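3.2 Siting and servicing of the Dutholm plots

The second group of cases concerns owner-builders who bought land before they had settled on a design. Of the households interviewed at Dutholm, most had chosen a plot for its price and its distance from work, and only later asked whether a small dwelling on a trailer or on screw piles could be placed there. Awan and Galanis describe the same order of events in their study of rural self-build, and we found little to set against it.

Access was the most common difficulty. The lane serving the upper plots is narrow and has a sharp bend at the culvert, and two households had to have their units brought in over a neighbour's field. One owner paid for 222 metres of temporary track matting, a cost that did not appear in her original budget. Others had planned for delivery but had left no room to turn the towing vehicle once the unit was in place.

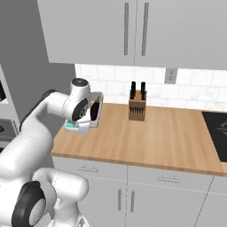 Water and drainage came next. Plots within 100 metres of the existing main were connected without much trouble, though the wait was longer than the owners had been told. Beyond that distance, households relied on tanks -- usually one for rainwater and one for drinking water -- and on composting toilets. The Lambrakis plot was the only one with a borehole. Its owner regarded the expense as reasonable, but said he would not have bought the land had he known the depth in advance.

Ground conditions were rarely tested before purchase. Where tests were carried out, they cost over 800 pounds, and several owners had put the money towards fencing instead. Rallis argues that light dwellings can do without a full survey. Our cases give this view only partial support: on the lower plots, which lie wet until May, two sets of piles had to be reset after the first winter.

Figure 2. Simulated kitchen with a robotic arm at the worktop; the gripper holds the rim of a white container with an aubergine in it.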